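# Jurnville Tool Library — Frequently Asked Questions

**Who can join?**

Anyone 16 or older who lives in Jurnville or Tarklow. Bring a photo ID and something with your address on it. A phone bill is fine. Members under 18 need a parent to sign the form.

**What does it cost?**

Membership is $30 a year per household. There is no charge per loan. If you join in October or later, the fee also covers the following year.

**How long can I keep things?**

Hand tools go out for 27 days. Power tools, ladders and the tile saw go out for a week. You can renew twice online unless another member has a hold on the item.

**How many items can I have at once?**

Five, and only 2 of those can be power tools. A drill and its charger count as one item. Drill bits are not lent — please buy your own.

**Can I reserve something ahead of time?**

Yes. Holds can be placed up to a month out. We keep a held item at the desk until closing time on the pickup day, then it goes back into circulation. Mylene Mangubat handles holds for larger jobs, such as a deck or a fence, where you need several things on the same weekend.

**Where do I return things?**

At the desk, during open hours. Don't leave tools outside the door. Small hand tools can go in a rack bay, but tell the desk first so the loan gets closed. Put one item in each bay and leave nothing on top of the dividers.

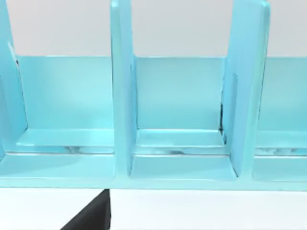
*Rack in light blue, with upright dividers between the bays.*

**What if I break something?**

Tell us. Normal wear is our problem, and we don't charge for a dull blade or a frayed cord. If a tool was dropped, left in the rain or used for the wrong job, we ask for the repair cost. Pylyp Panasiuk looks over every damaged tool and decides which it is.

**What are the late fees?**

A dollar a day per item, up to the price of the item. Your account is paused while anything is overdue.

**Do you take donations?**

Yes, if the tool works and has its guards. We can't take gas-powered equipment, paint, or anything with a missing plug. The catalog stands at 2,906 items and we are full up on hammers and hand saws. Clamps are always welcome.

**Will somebody show me how to use a tool?**

Staff can go over the basics at pickup. For the table saw and the floor sander, you have to take the short safety class with Rocío Salcedo before your first loan. Sign up at the desk.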